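Two-arm robot stops with overload fault when pressing tube into plastic base
Posted in January by Josée Friesen

Hello everybody. I hope this is the correct section. English is not my first language, so please ask if something is not clear.

We have a two-arm cell, and the job is to put together a small plastic stand. One arm holds the white base, the other arm brings a leg and pushes it into the corner socket. The controller software is from Weltoma and I have not changed the version.

Since we started the new batch of stands from Ondstead, the right arm stops in the middle of the push. The message is "wrist joint overload, protective stop". It comes in 9 cycles from 30, and always during pushing, never when the arm travels empty. After the stop both grippers stay closed, and I must release them by hand from the panel. I do not like this, because my fingers are then very near to the part.

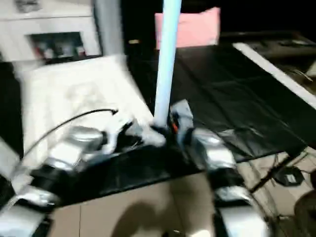

Both grippers at the foot of the tube.

What I tried until now: I made the approach slower, I taught the socket position again, and I cleaned the finger pads. Slower approach gave the same fault, only later. The push force limit is 500 in the settings, but the manual page does not say which unit it is. Can I simply put it higher? Or is the fault coming from another place?

Also I should say that the table is covered with black plastic sheet. A colleague thinks the base can slide on it. I am not sure, for me the left gripper looks strong enough.
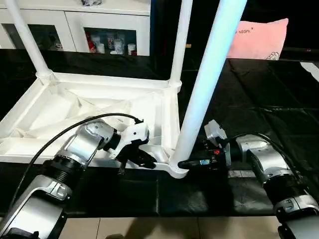
Hong
Do not raise the limit. If the wrist stops itself, it has a reason, and with a higher number you will only break a leg or a gear. I would also check the payload setting. When I changed fingers last year I forgot to enter the new weight, and I had false overload stops for two weeks.

Fledance
I agree with Hong about the limit, but I think your colleague is right and it is worth to test it before anything else. We had nearly the same fault with a molded base. The gripper was holding well, but it was holding only one side. When the other arm pushed at the far corner, the base turned a little around the gripped point. After that the leg goes into the socket at an angle, it jams, and the force on the wrist climbs very quickly.

You can check this without power on the arms. Do a full stop and lock it out, put a strip of tape on the sheet along the edge of the base, and then push the leg by hand in the same direction as the robot does. If the base leaves the tape, you have found at least one part of the problem.

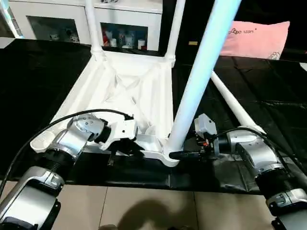 For us the repair was quite cheap. We took away the sheet below the work area and screwed 2 stop blocks to the table, so the base cannot turn. We also moved the grip point closer to the corner where the leg goes in. The faults became rare, and the ones that remained were from bad sockets — some had a small line of extra plastic inside. Measure a few from your new batch and compare with the old ones, if you still have them.

About your fingers: please do not release the gripper while you stand over the part. A jammed leg can keep tension and jump out. Ask your integrator for a recovery routine where the pushing arm first backs off slowly along the same line, and only after this the gripper opens. Until you have it, use a long tool to support the part and keep your face away.

Josée Friesen
Thank you both. I did the test with the tape and the base turned, more than I expected. The payload was correct. I will order the blocks and leave the limit at 500. I still do not know the unit, so if somebody has the newer manual, please write me.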